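Blog > Robots > Sim notes

Planner fixes, mostly

Mon 23 September

Quick one before I lose the thread. Trela (my planner, for anyone new) finally stopped replanning on every tick. It was doing 234 replans per episode. Two hundred and thirty four! Most of them for nothing. The cost map was jittering by a cell or so each update, and the check for "has the path changed" was an exact compare. Dumb. My fault, written in January, and I'd forgoten it was there.

Swapped it for a tolerance. Down to 34 now, same start poses, same seed.
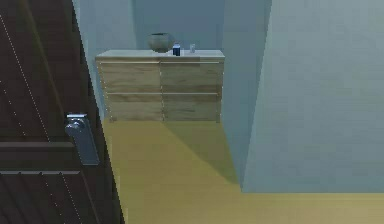 Doors are still the worst part. The leaf gets inflated like any other obstacle, so an open door next to a narrow gap eats the whole gap and the planner says no path. Tried shrinking the inflation radius only near door geometry. Works, ugly. Špela Georgiev suggested tagging the leaf as its own layer and giving it a softer cost - better idea, haven't done it yet. Needs a change in Tureck, where the layers get merged, and that code scares me a bit.

Also the depth thing. At low render resolution I get speckle along seams and the perception node was turning single bright pixels into tiny obstacles. Median filter, three by three, done. Should of been in from the start. 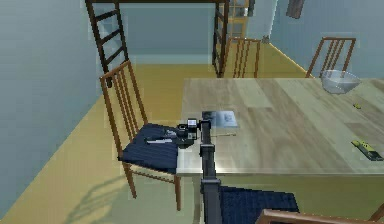
Arm side. The controller and the planner were running on two different clocks. Sim time in one, wall time in the other. So whenever rendering slowed down the arm targets went stale and the wrist would lag, then jump. Took me most of a weekend to find. Everything reads sim time now and the log finally lines up.

Chairs get a convex hull each for collision. Yes that fills in the space under the seat. Fine for now, I don't want the arm going under there anyway. Tabletop stays a plain box.

Still to do:
the door layer
stop Tureck reloading every mesh on reset
grasp scoring on anything see-through, the depth is garbage there
write some actual tests

Full run is 208 episodes and it's going overnight. More when I've read the logs.

3 comments

Eulalia Navarrete
Exact compare on floats, been there. What tolerance did you end up with?

Špela Georgiev
Do the door layer!! It's like 4 lines in the merge step, I'll send you a patch.

mk_
Does the clock fix need the new Palomino build or will the old one do?

Recent posts
Moving my configs out of Zollent
Why my resets are slow
Palomino build notes
Logging less, finding more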